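Search this site
Search
Go

Looking after the Loltdale bench cell: frequently asked questions

This page is for whoever has the two-armed cell this week. It grew out of the questions that kept arriving on the shared phone, usually while the asker was standing next to the thing with a screwdriver. Please read the page first and pick up the screwdriver second.

What do I do before switching it on?

Walk round it. Look at the cables under both forearms and make sure they hang with a bit of slack and don't catch at the elbow. Move anything with wheels. Check that the stop button is on the bench beside you and has not been tidied into a drawer, where it has spent more of its working life than we'd like.

Then switch on the arms, wait for both wrist rings to settle on green, and only then start the hand software. If you do it the other way round the software looks for hands, finds none, and sulks until it is restarted.

One ring is green and the other is blinking. Can I carry on?

No. Blinking means that side has lost contact with the controller, and it may get it back halfway through a reach. Power down, reseat the connector at the wrist (it has a flat side, and force will not persuade it otherwise), and start again. If it blinks a second time, swap the lead with the spare from the Sorrentino box and put the suspect lead in the tray marked DEAD. Don't put it back on the hook. We have all met that lead several times.

How often do the fingers need attention?

Every 3,000 grasps, or on Thursday, whichever comes first. The counter is on the second screen of the Banine panel. At each service:

Wipe the fingertips with a damp cloth and let them dry.
Flex every joint by hand with the power off. You are feeling for grit.
Check the tip pads for splits.
Run the open and close routine and watch the thumbs.
Reset the counter.

The last step gets missed more than the other four put together, and the panel will then nag the next person about a service that has been done.

A thumb is lagging behind the fingers. Is it broken?

Probably not. The thumb tendon stretches a little in its first few weeks and then again whenever someone has let the hand stall against something solid. There is a small tension screw at the base. Give it an eighth of a turn, test, and give it another eighth if it needs it. If you find yourself past a half turn, stop: the tendon wants replacing and you're only postponing it. Spares are in the Guvach cabinet, second shelf, behind the glue.

Can I clean the hands with solvent?

You can, once. After that you can order new tip pads. Water and a cloth will do.

When does it need recalibrating?

After any of these: a hand has come off and gone back on, the table has been knocked, the head camera has been touched, or the right hand has started closing politely on the air beside things. The last is usually caused by one of the first three, whatever everyone says.

How do I line the table up again?

Use the yellow tape on the floor. If the tape has worn through, replace it in the same place before you move anything, and do it with the drawing in front of you. The table was once set up from memory and the cell spent a morning reaching very accurately for where it used to be.

Once the table is back, run the touch routine. The arms will come down to the surface at each corner in turn. Keep your hands away, and your mug. The panel gives a score at the end. Ours sits at 118 on a good day, and anything below that means it wants running again. We don't know what the score is out of. The manual doesn't either.

What should I put out for the test?

A proper mix. You want something tall, something flat, something light enough to blow over and something soft. A table full of identical blocks will flatter any hand, and ours need no encouragement. Spread things out so that each arm has its own share, and leave some of them awkward.
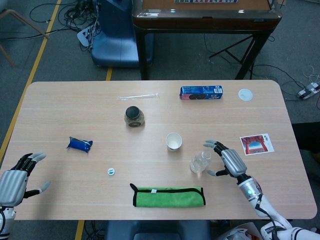 Start with the speed at 5 per cent. It is dull to watch and that is the idea, as you'll have plenty of time to reach the stop button if an arm has other plans. Do a full round at that speed before you turn it up, and write down which things it missed and on which side. "Went fine" is not a result, although the log has pages of it.

It picks up most things but keeps missing the clear ones. Why?

The head camera has trouble with anything you can see through. First clean the lens, then look at the lights, as a strong reflection off the table makes matters worse. If it still misses, rerun the camera half of the calibration on its own, which takes about ten minutes – less if you don't stop it to check whether it's working.

Can I lift an arm out of the way by the hand?

Please don't. The wrist was built to carry what the hand is holding, and you are heavier than that in a hurry. Hold the forearm with the power off and support the elbow with your other hand.

Something smells hot.

Stop button, then the wall switch, then ring the shared phone. In that order – the phone has gone first before now.

What do I leave for the next person?

Arms parked, power off at the wall, dead leads in the tray, counter reset, and a line in the log saying what you changed. If you moved the speed off 5, put it back.

Related pages

Replacing a thumb tendon
Head camera: cleaning and focus
Banine panel error codes
What's in the Guvach cabinet (updated June)
Booking the Loltdale bench

Contact the bench team | © Loltdale Workshop | Back to top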